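Manalastas open house, notes typed up on the train

Wrote most of this on the way home with a dying laptop so forgive the typos. I'd been meaning to go to the Manalastas open house for years. They do it every October, stone yard in the morning, the finished apartments across the road after lunch. Finally got a spot through Kolbrún Þorgeirsson, who runs the visits and answers email at 5 am apparently.

Got there late. Bus from Gerkport station was full, waited for the next one, walked in with wet shoes. Sign-in desk, sticker, hard hat that didn't fit, off we went.

The yard first. Big. Colder inside than out. Slabs standing on edge in A-frames, row after row, all with chalk numbers. You walk between them sideways more or less. Kolbrún kept telling us not to lean on anything and then a man leaned on something. He got a look.

3,000 slabs when the yard is full, she said. It wasn't full. A shipment was stuck at the port and one whole aisle was bare floor and pallets. Fine by me, more room to stand.

What I liked: they wet the slabs down for you. Somebody goes along with a hose and a dull gray thing turns into a green thing or a rust colored thing. Did this four or five times and people still made noises. Me too.

The saw. Loud, even with the ear plugs. A Tristar bridge saw, the older of the two they own, water running off it the whole time like a gutter in a storm. We watched one cut, start to finish. Slow. Slower than I thought, the blade sort of creeps. The operator had a stool and a radio he can't possibly hear. Second saw was down for a belt. Asked if they sell the offcuts. They do, out the back, by weight, cash or card. Bought two pieces, carried them all day, regret it a little. My bag strap is now a differnt length.

Polishing line after that. Heads going round, slurry everywhere, a smell like a wet sidewalk. There was a test piece you could run your hand across, rough at one end and polished at the other, the grits in between marked in pen. Best thing in the whole yard for me. I'd have taken that home over the offcuts. Asked. No.

Also learned: the resin. A lot of the veined marble gets a resin coat before polishing, fills the cracks. I had assumed this was cheating. Kolbrún said everybody does it with heavily veined stone and a slab without it would come apart on the truck. She had a broken one to show us, snapped clean along a brown vein. Ok. Convinced.

Book matching table next, where they open two slabs side by side so the veins mirror. Kept seeing faces in it. The woman next to me saw a goat and then we all saw the goat.

Lunch. Tent, soup, bread, a tray of something with apricots. Soup was good. Coffee was 800 people coffee for what looked like a lot fewer people, big urns, weak. Sat with a couple from the Trunness side who are redoing a hallway and have been at it 9 months. They had a folder. They had tabs in the folder. I told them I was just here to look and I think they pitied me.

Rain stopped during lunch, so that helped.

Then over the road to the apartments. This is what I'd come for really. Anyone can like a slab in a yard, I wanted to see it on a floor with furniture on it and people walking over it. The building's been finished a while and they open up a few of the units. Groups of 8, shoe covers on, hand your coat in. We were the third group so it had all been tramped through already.

Lobby is all gray, skip it. Fine. Nicely laid. I just don't have anything to say about gray. Elevator slow.

First unit, kitchen and bath in the same pale stone, honed not polished. Somebody had set a mug down on the counter and I swear you could see a ring. Etching. Marble does this, lemon, wine, coffee, anything acid. Kolbrún wiped at it, didn't budge, moved us along. Asked her straight out if she'd have marble in her own kitchen. She has laminate! Laughed and said please don't write that down. She said later I could, so.

Second unit, the living room with the polished floor. This was the one. Beige and cream with pink clouding in it and these reddish brown veins wandering across on the diagonal. In the brochure it looks like salami, sorry, it does. In the room it's much softer. Long low black TV stand along the far side and that's a good call with this floor I think, dark and plain, lets the stone do the talking. I'd have bought something in walnut and it would've fought.

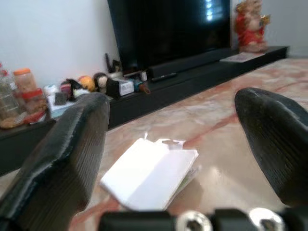 Gloss is a lot though. Whatever light there is, the floor throws it back at you in big pale patches, and you have to move your head to see the veins properly. I squatted down, which helped. Lower you get the more it shines, stand up and you get the color back. The folder couple were already down there with a tape measure. I asked Kolbrún about slipping and she said socks are the problem, bare feet are fine, and they sell a treatment but it takes the edge off the shine. So you pick.

Cleaning: damp mop, neutral cleaner, nothing with vinegar. She said vinegar about six times. People read online that vinegar is good for floors and then they call her. Reseal when water stops beading, no schedule, just drip some on and look. I like that better than a schedule. Grit is the real enemy, so a proper mat at the door, a long one, and felt under the chair legs.

Anything pale and papery against that floor jumps right out btw. Same with crumbs I'd imagine. A floor for tidy people or for people who don't look down. Red veins hide some of it, the cream parts hide nothing. I have a dog that sheds white so on balance maybe I'm the target customer?

Joints were tight. I had to hunt for them. Didn't bring a gauge or anything, not that kind of visitor, but my uncle laid tile and I grew up being told to look at the corners first. Corners good. One spot near the hallway door where a vein stops dead at the joint and starts again a hand's width over. Once I'd seen that I couldn't stop seeing it. Folder couple had seen it too. We nodded at each other.

Third unit I half missed because I was asking about underfloor heating. Short version, stone is great with it, slow to warm up, stays warm after. Cold without it. Through shoe covers and socks I could feel it by the end, and that's October, not January. Bathroom in there had a green slab up the whole shower wall and I got maybe thirty seconds with it before the next group came in behind us. Would go back for that wall alone.

Prices. They don't give them out on the tour, you get a card with a number to call. Annoying. I get it, depends on the cut and the size and who's laying it, but a range would be nice. The couple had got a quote already and showed me the page and I'm not going to repeat it here but I said a word.

Practical stuff for anyone going next year. Book early, the morning slots go first and you want a morning slot, both halves in one go. Eat the soup. Flat shoes, ones you don't care about, the yard is basically mud made of marble. Bring a bag with a good strap if you're weak about offcuts like me. Second bus from Gerkport, not the first. Toilets are at the yard end only so go before you cross the road. No wheelchair access to the yard aisles, the apartments are ok, elevator's wide enough.

Would I have that floor? In a front room, yes, with a rug on half of it, and then what's the point. Still thinking about it. Put the two offcuts on the kitchen table when I got in, one's a plain white and the other has a bit of that same pink going through it, and ran the tap over them both. The pink one's staying by the sink. Don't know about the other, doorstop probably.

Kolbrún says there's a quarry trip in spring if enough people sign up. I've put my name down.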